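Threads > Home & Money > Rhydian Morgan

Rhydian Morgan
10 October 2021

A thread about trying to get a kitchen quote out of a company called Widmer. It is long. So was the process. 1/
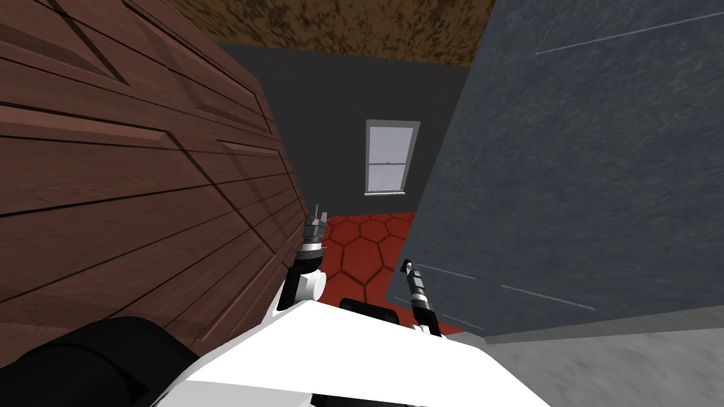 Brown wood one side, blue-grey the other. The rendering era of my life.

2/ Some background. Our kitchen was put in by the previous owner, a man who believed in drawers. One of them opens only if the oven door is open. We have lived with this for six years and I have a small scar.

3/ In August my wife, Puspita Raju (she kept her name, and after this thread she may wish to stress that), said the words "let's just get a quote." Remember the word "just." It's doing the work of a crew of four.

4/ You can't phone Widmer for a quote. You fill in a form. The form asks for your "kitchen personality." The choices were Gatherer, Minimalist, Maker and Host. I wanted to put Man Who Eats Cereal Standing Up but there was no box for other.

5/ We went with Gatherer. I've regretted it since. Every email now begins "Hello, Gatherer!" including the one about the unpaid deposit.

6/ The deposit, by the way, is $400, and it's for the quote. You pay to find out what you'll pay. It comes off the final price if you go ahead, and if you don't go ahead it stays with Widmer as a keepsake.

7/ Then came the design consultant, Radu Vasiliu, a very nice man with a laser measure. He measured the kitchen, then the hallway, then asked if we were "attached" to the wall between them. I said the upstairs was.

8/ Radu sent over a finish guide. 101 cabinet colors. Eleven of them are white. Puspita can tell them apart. I failed a blind test at my own dining table in front of my mother-in-law.

9/ My favorite name in the guide is Quiet Harbor. My least favorite is Oat Regret, which I misread, it's Oat Egret, but I still think of it the first way and so does everyone I've told.

10/ Handles are separate. I can't stress this enough to anyone starting out. You will look at a cabinet price and think, okay, that's a lot, but at least I can open it. You can't open it.

11/ We asked for a second quote from Statetgate, to be responsible. Statetgate doesn't charge a deposit. Statetgate also doesn't write back. I've left three messages and I know the hold music well enough to hum the bridge.

12/ Back to Widmer. The number arrived as a PDF called FINAL_v1, so I knew we were in trouble from the file name.

13/ I won't give you the total, my father reads these. I'll say that "removal and disposal of existing" was $2,740. That's what it costs to have someone take away the drawer that cut me. I'd have paid half of that for the privilege of doing it myself with a hammer.

14/ There was also a $500 line marked "contingency (standard)." I asked Radu what it was for. He said it was in case something came up. I asked what happens if nothing comes up. He looked at me with real kindness.

15/ Lenuța Nedelcu next door had hers done two years ago. I asked her for advice and she poured me a coffee before answering – never a good sign. Her advice was to buy a microwave and put it in the bedroom before they start.

16/ She also said to get the start date in writing. We have it in writing. It says "early in the new year, subject to." That's the whole sentence.

17/ Several replies asking whether we thought about doing it ourselves. I once put up a shelf. It's still up, and we don't put anything on it.

18/ To the person who asked about countertops: we don't talk about countertops in this house until after dinner.

19/ Where we are today: deposit paid, wall staying, Puspita down to two whites, me still holding out for a handle that doesn't catch on my pocket. Radu is sending FINAL_v2.

20/ It came while I was typing this. Hello, Gatherer! The handles went up.

© 2021 Rhydian Morgan | Contact | Back to top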